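遠隔教示データ収集 進捗報告(1月分)

Bansal 担当 Manju Nautiyal 様

遅くなりました。取り急ぎ現状のみ。詳細版は2月に入ってから出します。

教示の収集は累計2731エピソード。今月の目標には届いています。内訳は遠隔操作がほとんどで、手で直接アームを動かす方式は102エピソードだけ。直接教示は操作者の手がカメラに入りやすく、後処理に時間を取られるため、当面は遠隔操作を優先したいです。

タスクは予定どおり、つかむ、置く、向きを変える、の順で進めています。向きを変える動作がまだ弱い。操作者によって手首の回し方がかなり違い、そのまま混ぜると学習側で迷いが出るようです。Hutsuliak が操作手順のメモを作成中、来週には全員に配布しまます。

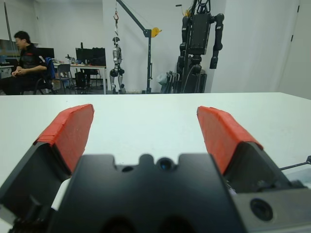 遅延の件。操作側からグリッパまでの遅れが午後になると大きくなる現象、原因はまだ特定できていません。ネットワークの混雑を疑って回線を分けたところ、多少改善。再発したら Sumov 側のログも確認します。収集ソフト(Fillo)は更新済み。記録開始時に最初の数フレームが落ちる不具合は直っています。更新前の分で影響のあるものは除外ずみで、上の数字には入っていません。

人員。操作者は現在8名、うち2名は研修中。一人前になるまで思ったより時間がかかっています。最初の失敗データも捨てずに別フォルダで保管中、使うかどうかは未定。

予算は人件費がやや超過ぎみ、機材費は余っています。費目間の流用が可能か、ご確認いただけると助かります。交換用の指先パッドは Gedier に見積依頼中、金額わかり次第連絡。

来月の予定
・向き変えタスクの撮り直し(手順メモ配布後)
・遅延の原因調査、継続
・学習済みモデルの初回評価。評価条件は Hutsuliak から別途送付

流用の件だけ、お早めにお返事いただけると幸いです。

Melaniia Hutsuliak(代筆、教示チーム)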